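Small Things on the Table – Gallery

Welcome to the gallery page of our little project. I am Adelino Calado, and together with my friend Matúš Kollár I collect everyday objects and look at how they live together on one table. We started in December, in the back room of our apartment in Nenthorpe, with a few cups and a box of toy blocks from Matúš's childhood. Since then the collection has grown to 14 objects, and we change them often, so please do not expect to find the same things each time.

We are not professional designers. Matúš works in a print shop and I teach geography. But we both like simple colors and simple forms, and we find it pleasant to see what happens when a thing from the kitchen stands beside a thing from the toy box.

The table

We wanted a light wood, and it took us two visits to the furniture market in Arunmont to find it. Many tables there were too dark, or they had a shine that made every object look like it stands on water. The grain was important for me. I like when it runs in long waves from one side to the other, because it gives some movement even when everything on it is very quiet.

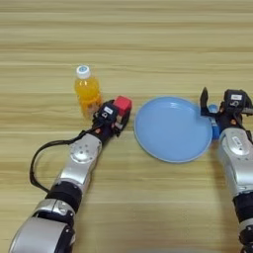 For a long time we could not agree on the blue. Matúš wanted a strong one, like a school notebook, and I wanted a light one that lets the other colors speak. In the end the light blue plate won. It is round and quite shallow, and it goes well with the honey color of the wood. We have never used it for food. My mother finds this very strange.

The red cube is my favorite of all the pieces. Red is a difficult color, it wants to be first everywhere, but in such a small size it behaves. Next to orange juice it looks warmer, and this was a surprise for us. We had tried the cube before with a green apple and with a glass of milk, and both times it looked a little bit angry.

About the juice: we buy only the small bottles. A big one makes the plate look like a toy. I also like the ridges in the plastic and how the light goes through the yellow-orange color. A glass would be more elegant, maybe, but a bottle is more true to how we have it at home – it comes from the refrigerator and it stays on the table until somebody remembers it.

Next we would like to try yellow and gray. Matúš has ordered two bowls from Stornena, and I am looking for a wooden egg cup, not painted. If you have one that you do not need, please write to us. We can pay for the shipping.

Page updated 01/09/2023

Filed under: Objects, Color, At Home

Contact | © Adelino Calado and Matúš Kollár | Back to top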